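Section 3: Folding T-shirts for the shelf

Read this section through once before you touch any laundry. It replaces the folding sheet that was taped up at Padby, which had a lovely diagram and produced shirts that fell over.

We are suspicious of folding methods. Most of them promise that your drawers will stay tidy for ever, and most of them were plainly worked out on one new shirt by somebody with a free afternoon. The method in this section is dull. Kurniawati Wijaya tried it on a batch of 40 mixed shirts, some of them old and badly out of shape, and most of them came out near enough the same size. That is as much as we are prepared to claim.

Before you start

You need a flat table, wider than the shirt with its sleeves spread. A bed will do if you have no choice, but the mattress gives under your hands and the edges wander.

You do not need a folding board. Natnael Admasu bought a Drasuva board in March and still uses it, so opinions differ. In our trials it made the first few shirts slower and the rest no neater. If you already own one, skip to Section 4.

Caution: Do not fold anything that is still damp. Check the collar seam and the underarms, where the cloth is thickest. A shirt that feels dry across the chest can be clammy at the neck, and it will smell by the end of the week.

3.1 The basic fold

1. Lay the shirt face down with the collar pointing away from you.

2. Smooth it from the middle outwards with flat hands. Two passes are enough. You are getting rid of big creases only, and small ones will stay whatever you do.

3. Take one side and fold it in towards the centre line, with the edge of the fold starting about halfway along the shoulder.

4. Turn the sleeve back on itself so that it lies along the folded side. It must not stick out past the edge.

5. Repeat steps 3 and 4 on the other side. You should now have a long strip with the collar at the far end.

6. Bring the hem up to just below the collar. Stop short of the seam — if you fold over it you get a lump, and the lump is what makes a pile lean.

7. Turn the shirt over and straighten the corners.

Note: Some guides tell you to fold in thirds again at this point so that the shirt stands up by itself. Thin cotton does this for a minute or so and then sits down. Try it on heavy shirts if you like.

3.2 Checking the result

Put the folded shirt flat in front of you and look at the outline before anything else. Corners can be a bit soft. One side should not be obviously longer than the other. 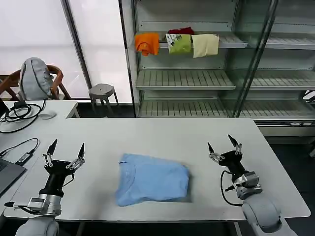 A rough rectangle is good enough. Ebere Akande spent some time trying to get the rumples out of soft jersey by hand and decided it was not possible without an iron, and we see no point in ironing a T-shirt that is going under nine others. If the collar has ended up off to one side, your centre line was out at step 3. Unfold it and go again from there, or leave it if the outline is sound.

Note: Plain, pale shirts show every ripple. Do not judge your folding by them. Dark and patterned shirts hide a great deal, which may explain why they turn up so often in adverts for folding boards.

3.3 Stacking

1. Put the heaviest shirts at the bottom.

2. Place each shirt with its folded edge facing the front of the shelf.

3. Turn every second shirt round if the pile starts to tilt towards the collars.

4. Stop at ten. Taller piles look impressive until someone wants the green one.

Caution: On slatted shelves, put a sheet of card under the bottom shirt. Soft cloth left there for a long time can pick up marks from the gaps.

3.4 Common faults

The pile leans. The hem has been folded over the collar seam. See step 6.

The shirts come out different widths. Fold the largest one first and use it as your guide. Small shirts can be folded less far in.

The sleeve pops out. It was folded across the body and not along it. Long sleeves need a second turn.

It takes too long. It does at first. Candela Bermúdez got quicker after the second basket, and Quang Đỗ did not get quicker at all but says he minds it less. Hoodies, polo shirts and anything with buttons are covered in Section 5.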